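What Happens Inside a Washing Machine?

Think about the muddiest you have ever been. Perhaps you slid into a goal, or fell over in a puddle, or had a disagreement with a plate of spaghetti. Your clothes went into the washing machine looking dreadful, and a while later out they came, clean and smelling rather nice. So what was going on in there all that time? Pull up a cushion and we'll go through it slowly, because there is quite a lot to tell.

Before there were machines

For a very long time, people washed clothes by hand. They carried water, heated it up, rubbed everything with soap, rinsed it, squeezed it and hung it out. When Yaowalak Yimyam, who helped us with this page, was a little girl, her grandmother did the family's washing in a big tub in the yard, and it took the whole morning (longer in December, when there were visitors and so many more sheets!). Yaowalak's job was to stamp up and down on the blankets in her bare feet. She says it was the best job in the house.

Stamping, rubbing and squeezing all do the same thing. They push soapy water through the cloth, again and again, so that the dirt is carried away. A washing machine does this too, only it hasn't any feet, so it has to find another way.

The round door

Many washing machines have their door at the front, and it is nearly always round, like the porthole on a ship. Round is a very good shape for keeping water in. A soft rubber ring goes all the way around the opening, and when the door is shut it presses tightly against that ring. A square door would have corners, and corners are just the sort of place where water likes to sneak out.

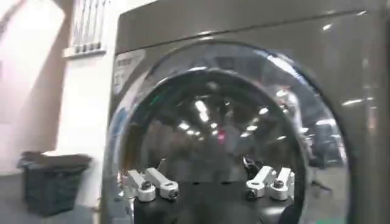
A front-loading washing machine. The dark glass in its door is shiny enough to reflect the lights in the room.

Some doors have clear glass, so you can sit and watch your socks go by. Others have dark glass, and those behave a bit like a mirror. You may have noticed the same thing with a window at night, when it is dark outside and bright indoors, and you see yourself looking back.

Round and round

Behind the door is a big metal drum, which is a sort of bucket lying on its side. It has lots of little holes in it. The drum sits inside a second, bigger tub that holds the water, and the water comes and goes through the holes while the clothes stay put.

When the machine starts, water flows in and takes the washing powder or liquid with it. Then a motor turns the drum. The clothes are carried up one side, and when they get near the top they flop back down into the water. Up, flop, up, flop! That flopping is the machine's way of stamping on blankets.

The soap has its own work to do. Water on its own isn't very good at shifting butter or gravy, as you'll know if you have ever tried to rinse a greasy plate. Tiny bits of soap have one end that likes water and another end that likes grease. They grab hold of the grease, and the water takes the whole lot away.

The noisy bit at the end

After the wash comes the rinse, with fresh water and no soap. Then comes the spin, which is the part that makes the cat leave the room. The drum whirls very fast, often more than 600 turns in a minute, and the water is flung out through the holes.

You can try this yourself with a salad spinner. Put a wet flannel in, spin it for 30 seconds, then lift out the basket and see how much water is at the bottom.

One last thing, and it is important. A washing machine is never a place to play or hide, even when it is switched off. Keep pets out of it too, and ask a grown-up before you touch the buttons or the soap.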